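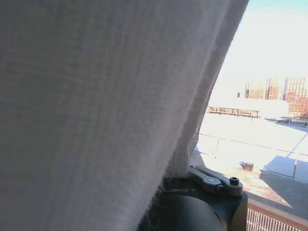 Rundonell is looking for people who sleep badly in the daytime. Night nurses, bakers, warehouse crews, drivers, anybody who gets home when the rest of the street is leaving for work. We want to know what goes on in your bedroom between breakfast and mid afternoon: the light, the noise, the phone, the neighbor's leaf blower. A lot of the advice out there says "get blackout curtains" and stops. Plenty of people don't have them. They have something pale with a ribbed or waffly sort of weave, daylight coming in bright along one edge, and they make do. Fine. We want those homes too, maybe more than the perfect ones.

Posted 2024-11-19. Open until places are filled.

What it is

A home sleep diary study, four weeks, for people on permanent or rotating nights. Run by Rundonell, with field work by Aksoy. No medication, no lab stay, no wires. You sleep where you normally sleep.

We have 123 places. First round of the study took 150 people but that one was phone only, this one has home visits so it's smaller.

Who can take part

Age 21 or over
Working at least three night shifts a week, and have been since April or earlier
Living within the Rakcombe bus area (the visits are by bus, sorry, we can't stretch this)
Sleeping at home on most work days
OK with reading and writing short answers in English — spelling doesn't matter

Who can't, this time

People being treated right now for sleep apnea or narcolepsy
Anyone with a baby under one in the home. We know. There is a seperate study planned for new parents
Anyone who took part in the first round
Two people from the same bedroom — one of you only, pick

What you do

1. Short phone call, 15 minutes or so. We go over the rules, you ask what you want.

2. Home visit. One field worker, under an hour, at a time when you're up. They look at the room you sleep in, put a small light meter near your pillow and a sound meter on a shelf, and go over the diary with you. No need to tidy. Please don't buy anything new for the room before the visit, we need it how it is.

3. Diary, every sleep for four weeks. Time in bed, time up, what woke you, what you ate before. Paper or phone, your choice. Takes a couple of minutes.

4. Window week. In week three we ask you to change one thing only, and it's the window. Some get a blind, some get a thicker curtain, some get a sheer and nothing else so we have a bright room to compare with. By sheer we mean the thin, open weave kind, long folds to the floor, with the sky and the color of the buildings across the way still coming through. You don't choose which group, a draw does it. If you land in the bright group and can't stand it you can stop after two sleeps and still get the full payment for that week.
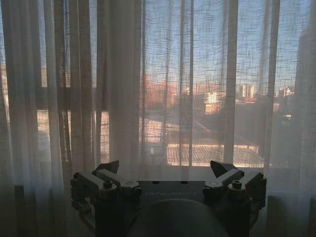 5. Last visit. We pick up the meters, take the diary, you get paid. Blinds and curtains are yours to keep if you want them.

Payment

$600 for the full four weeks. $795 if you also wear the wrist band, which is optional and some people find itchy. Leave early and you're paid for the weeks you did. Payment by check or prepaid card, about ten days after the last visit.

Your information

Diaries get a number, not your name. Meters record light level and loudness only, no voices. We don't talk to your employer. We don't tell your landlord either — a few people asked last time. You can pull out any time and have your diary shredded.

How to sign up

Pick up a form at the front counter of Brodo on the lower level of Rakcombe bus station (open nights, ask for the sleep study folder) or call the Rundonell study line, number is on the poster there. Leave a message with:

your first name
what kind of work, what shifts
best time to call you, and please say AM or PM, this caused real trouble last round

We call back within five working days. If the places are gone you go on the waiting list unless you tell us not to.

Questions we get a lot

Can I nap? Yes, write it down.

Can I drink coffee? Yes, write that down to.

My shifts change week to week. OK as long as three are nights.

I rent and can't drill. The blinds are tension fit. Curtains go on your own rod, or we bring one that needs no screws.

Do I need a smartphone? No.

Will you fix my sleep? No promise there. You do get a copy of your own light and sound readings, with a plain page on how to read them.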